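Section 3: Setting up your stop on the Purnulum Street art walk

If you've got this far you've already registered, paid your bond and picked your shopfront, so well done! This section covers getting the work in, getting it lit and getting it onto the walk map. I've hung work in empty shops for longer than I care to admit, and I've written this the way I'd tell it to you over the counter. Read it right through once before you start drilling.

Before you start

You'll need your window number (it's on the green sheet), the shop key, a tape measure, a pencil, a spirit level, hanging wire, D-rings, a soft cloth and a decent ladder. Bring your own extension lead. The shops on the Dirnberg side only have one working power point each, and it's always behind something heavy.

Note: Keys are picked up from Sławomir Nowakowski at the old Adach building. He's there until three most afternoons. Ring first if you're driving in from out of town.

3.1 Getting into the shop

1. Unlock the front door and leave it open while you find the meter box. In most shops it's at the back, near the sink.
2. Turn on the main switch, then the lights, one circuit at a time. If a breaker trips, leave it off and ring Sławomir.
3. Walk the whole room and take photos of any marks, holes or water stains on the walls. Email them to yourself so they've got a date on them. You'll be glad of those when it's time to get your bond back.
4. Clean the inside of the window. Then go outside and clean the other side as well.

Caution: Some of the older shops have a step down just inside the door that's the same grey as the floor. Put a strip of bright tape on it before you carry anything in.

3.2 Hanging work on the walls

1. Work out your centre line. I use a metre and a half from the floor to the middle of the picture, but if people will mostly be looking in from the footpath, drop it a bit. The footpath on the Malinowski Lane corner is a good hand's width lower than the shop floor, and I've seen a lovely set of linocuts there that you could only enjoy if you were very tall.
2. Lay everything out on the floor first, in order, and go and stand in the street to have a look. Swap things about now while it's easy.
3. Mark your holes in pencil. Check them with the level.
4. Drill, plug and screw. Two fixings for anything wider than your shoulders.
5. Hang the biggest piece first and work outwards.

Note: Brick walls stay as they are. If yours is brick, use the picture rail, or borrow one of the freestanding panels (ask early, they go fast).

3.3 Plinths, tables and small objects

Little things are trickier than big things. They slide, they get bumped and they disappear against a busy background. I like to give a small object far more room than it seems to need, and I keep it well back from the glass so the afternoon glare doesn't swallow it. If you're using a table, check it for wobble in its final spot, because the floors in this street run downhill in at least two directions. 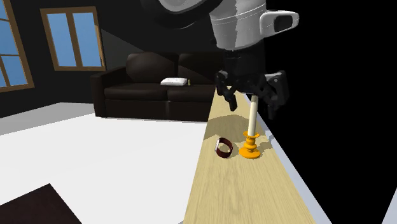

Candle in an orange-yellow holder on a light wood tabletop.

1. Put the plinth or table in place and pack under the legs until it stops rocking.
2. Wipe the top down and let it dry.
3. Fix each object with a pea of museum wax under the base. Press and give it a quarter turn.
4. Give the table a firm nudge with your hip. If anything shifts, use more wax.
5. Place your label to the right of the object, angled up. Type no smaller than 19 point, please - people are reading it through a window, quite often at dusk.

Caution: No naked flames in any of the shops, ever. The insurance won't wear it.

3.4 Lights and the timer

Each shop gets one plug-in timer. They're fiddly, but you only have to do this once.

1. Plug the timer into the wall and your extension lead into the timer.
2. Turn the dial until the arrow lines up with the time right now.
3. Push down the little tabs for the hours you want the lights on. We run from dusk until eleven.
4. Make sure the switch on the side is set to the clock symbol.
5. Keep the total load under 400 watts. With LED spots you won't get anywhere near it.

Aim your lights from above and off to one side, then go outside again and check for reflections. I know I keep sending you outside! It's the only place your visitors will be standing.

3.5 Getting on the walk map

1. Stick your window number on the inside of the glass, bottom left, at knee height.
2. Text your number, your name and the title of your show to Ryszard Kozłowski, who draws the map. Spell things the way you want them printed.
3. Wait for his reply. If you haven't heard by the next day, text again.

Maps for the April walk are all gone, so please don't promise anyone one of those. The new map goes to the printer on 8 May 2021 and any stop that's missing its details will go on as "artist to be confirmed".

Packing down is in Section 4.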